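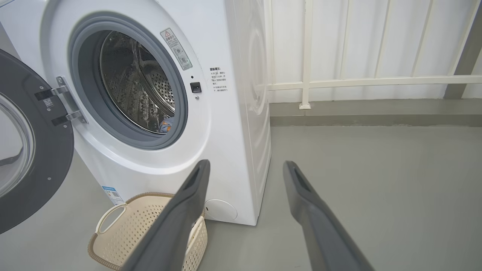

Segmenting demonstrations is the least glamorous job in imitation learning, so naturally it decides how well everything else goes. This page covers how we cut laundry episodes at Fondlow into pieces a policy can learn from. You need recorded episodes with wrist video, gripper width and a success flag. Our running case is unloading a front loader: door open, one small blue item lying against the gasket at the lower right of the drum opening, basket on the floor in front, fingers open. A person sees a chore nearly done. A policy trained on whole episodes sees a great deal of white panel and loses interest.

Step 1. Plot gripper width against time. Mark every spot where it drops and stays down for 12 frames. Shorter dips are the operator fidgeting.

Step 2. Label four phases by hand: approach, grasp, carry, release. Do 65 episodes this way. Yes, by hand. Tanveer Magsi wrote a script to skip this step and then spent July fixing its labels.

Step 3. Train the small phase classifier on those labels, using the wrist view only. Run it over the other 300 episodes.

Step 4. Look at the borders between approach and grasp. Gray fingers passing a gray gasket are where ours went wrong most often. If a border lands before the width starts to fall, move it to the start of the fall.

Step 5. Throw out any carry segment in which the width opens early. Fouzia Sandhu keeps hers in a folder called Awan, for reasons she won't discuss.

Step 6. Retrain the policy with the phase label as an extra input. Compare it with the old one on the same starting positions, and resist choosing the easy ones.

If the new policy hovers at the drum and never closes, your grasp segments are too short. Pad each one by 12 frames at the front and go back to Step 6.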